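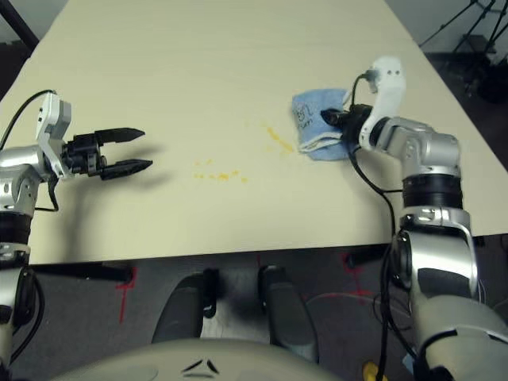 Vol. 17, No. 2, p. 70

Home Current issue Back issues Submit Contact

Monday, September 28, 2026
By the Uvstead Evaluation Group

4. The wiping service under trial

Figure 2(a). Wiping trial at Uvstead. The right arm's tool is down on the folded cloth; two patches of yellow crumbs lie between the arms.

4.1 What is on offer

Pludum is sold by Menon as a table-clearing service for two-armed robots. The buyer supplies the robot, the table and the dirt. Menon supplies the software, a setup visit, a round black tool for the right wrist and a booklet whose cover promises "a surface you can be proud of". The yearly fee is £2,844, and for that sum we felt entitled to read the booklet twice.

The service is built from two skills, sold together. The first finds loose matter on a flat surface and plans a path over it. The second presses a cloth down with the right arm and pulls it along that path while the left gripper stays ready to move things out of the way. On a bare table the left arm therefore has very little to do, and it does this with its fingers open, looking like a guest who has offered to help with the washing-up and hopes to be refused.

We took up the service in May, on the standard terms. Menon knew that we meant to write about it and asked only that we describe the product as "adaptive". We have now done so.

4.2 Dirt

Much of the published work on wiping uses dirt that no household would produce: coloured sand, paper dots, shaving foam in the shape of a letter. We used crumbs. Crumbs are awkward because they are light enough to be pushed and rough enough to stay put, and the choice between the two seems to be made crumb by crumb. Yellow ones were preferred, as they stand out on a pale table and spare everyone an argument about whether they are there.

Each trial began with crumbs on the table and a light-blue cloth folded within reach of the right arm. The service allows any cloth "of ordinary household kind", a phrase that covers a good deal of ground. Ours was fluffy, with a looped surface, and folded into something close to a rectangle. The booklet shows a perfect rectangle. We suspect that the one in the booklet was ironed.

A run was stopped after 70 seconds, whatever the table looked like by then. This limit is ours. Menon's own limit is the point at which the software declares itself finished, and it is a generous judge. In one early session it reported a clean table during setup, before any cloth had been laid out, and wished us a pleasant day.

4.3 Pressing

The main claim made for Pludum is even pressure. A folded cloth has thick parts and thin parts, and a tool that pushes at one fixed height will scrub at the first and float over the second. The service is said to feel the difference through the arm and correct for it. We have no quarrel with the idea. Our doubts concern the fold itself, which shifts under load and takes the thick part with it, so that the arm is forever correcting for a cloth it met a moment ago.

The setting for this is a slider marked Gentle at one end and Thorough at the other. There are no units. Asked what the slider changes, the help line told us that it changes the thoroughness — a reply we have thought about since and cannot fault. All trials reported here were run with the slider in the middle, where it arrives from the supplier.

4.4 The view from the wrist

Pludum plans from a camera at the head and checks its work from a camera at the wrist. The second view is the one that matters for billing, in a manner of speaking, as it is the one the software consults before it says that it has finished. It is also a modest sort of view. Two fingers stand up on either side of a stretch of pale table, the base of the gripper fills the bottom, and the towel gets what room is left in the lower left corner (Figure 2(b)).

Two points follow for anyone thinking of buying. First, a check made from the wrist covers only the part of the table that the wrist is facing, and the final report does not say which part that was. Secondly, a seam between two table panels is a thin straight line, and thin straight lines are things a planner may take an interest in. Our table has such a seam, with a slight step at its right-hand end. We left it as it was, on the grounds that people own tables like this and do not buy new ones to please a cloth.

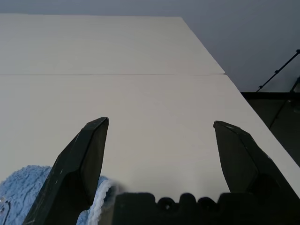
Menon, shown a draft of this section, replied that a seam is "outside the intended dirt" and that a future release would let the user mark seams by hand. Fistberg, which resells the same service under a longer name, took the other side and held that a good wipe ought to follow the seam, that being where the crumbs end up. We pass on both views and note that they come from firms selling the same software.

4.5 Limits of the trial

We tested one robot, one kind of crumb and one kind of cloth. Liquids were left out; the terms exclude them, in a footnote smaller than the crumbs. Nor did we test the left arm's part of the service with cups or plates on the table, and we make no claim about it. Section 5 turns to the setup visit.

Reader comments (3)

Anonymous: We have the Fistberg version. Same slider, different font.

Reader in packaging: Did you try the cloth unfolded? Ours bunches up under the tool whichever way we lay it, but flat was less bad.

Anonymous: Please print the footnote about liquids in full. We are about to sign.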